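Misunside to automate small-parts kitting at Sumulholm site

Packing staff to train the new cells by demonstration; shift pattern and headcount unchanged

SUMULHOLM, 2 March 2024. Misunside, the contract packer of spare-part and assembly kits, will bring robotic picking into its small-parts kitting hall at Sumulholm from April. Two cells supplied by Ulberg will take over the transfer of loose components from plastic storage bins to the kitting surface. Checking, counting against the order sheet, bagging and sealing remain manual.

The hall handles up to 200 kit types for furniture, shelving and light machinery customers. Most kits contain parts that differ in shape but are supplied in the same bins, and the order of picking changes with each kit. Misunside assessed fixed automation for the same work and did not proceed, as the changeover time between kit types was longer than many of the production runs.

The Ulberg cells are taught by demonstration. A member of the packing staff carries out the pick with a hand-held gripper that has the same finger geometry as the one mounted on the robot arm. A camera on the tool records the approach, the opening of the fingers, the grasp and the release. The recordings are then used to train the control software for that part family. No program is written on the shop floor, and the robot arm does not need to be present while demonstrations are recorded.

"The people who pick these parts every day know which face to take hold of and how far to open before going in," said Lorena Leiva, operations manager at Misunside Sumulholm. "That knowledge was never in the work instructions. We tried to write it down for one family of brackets and the document was unusable."

Recording takes place at ordinary tables in the hall, using the bins already in circulation. Sessions are limited to 90 minutes per person per shift, including set-up, and are paid at the operator's normal rate plus the existing training supplement. Participation is by agreement with the shift lead. Staff who do not wish to record demonstrations stay on their present duties.

The gripper is a two-finger design with black finger pads carried on linkage arms. Both fingers move together, so the part is centred as they close. Pads are treated as a wear item and are inspected at the start of each shift.
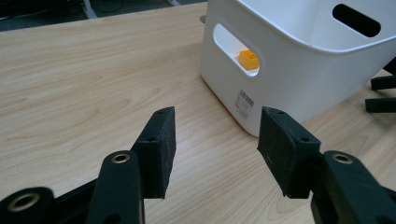

What changes for packing staff

The main change is in the distribution of tasks. At present each operator picks, checks, bags and seals a complete kit. Once the cells are in service, operators assigned to them will check and finish kits whose parts have been laid out by the robot. They will also clear faults, refill bins and decide when a part family needs further demonstrations.

Misunside has created a new grade, cell operator, which sits between packer and shift lead on the site pay scale. The grade is open to current packing staff first. Training lasts 2 weeks and covers safe entry to the cell, restart after a stop, pad replacement and the recording of demonstrations. No previous technical qualification is required.

Headcount in the kitting hall will stay at its present level. The shift pattern is also unchanged. Temporary cover for peak periods will continue to be arranged in the usual way, although the company expects to use less of it for repetitive picking.

Vicente Arancibia, employee representative for the hall, said the agreement on recordings had taken most of the discussion. "The camera looks at the table and the parts. People wanted it in writing that the footage would not be used to time them, and it is in writing. We also asked for rotation between the cells and the manual benches, as standing and checking all day is tiring in its own way. The rotation will be looked at again after the first period of use."

Under the agreement, recordings are stored by part family and carry no operator name. They may not be used for performance assessment or disciplinary purposes. Any operator may ask for a session to be deleted before it is passed to Ulberg for training.

Technical scope

The first stage covers rigid parts such as blocks, spacers and brackets. Thin washers, film-wrapped items and parts supplied tangled, including springs, are excluded and will be picked by hand. Each cell stops after repeated failed grasps on the same part and signals the operator.

Integration with the order system is being carried out by Harasym, which already maintains label printing at the site. Existing bin labels will be kept. Bins with two handle openings may be placed in either orientation, and demonstrations are recorded in both.

"Variation in the recordings is useful," said Matěj Rusnák, applications engineer at Ulberg. "We ask operators to move the bin, use different tables and leave the background as it is. A cell trained only on tidy material tends to stop when the hall is busy."

Installation will be done outside production hours. The first cell will run alongside manual picking of the same kits until the site quality team has signed off the results, after which the second will be commissioned. Misunside will decide on any extension to other halls when both cells have completed acceptance.

About Misunside

Misunside packs component kits, fittings sets and spare parts for manufacturers and distributors. Services include kitting, labelling, storage and returns inspection.

Press contact

Kamrul Debnath, communications, Misunside

Technical enquiries

Joaquín Orellana, process engineering, Misunside Sumulholm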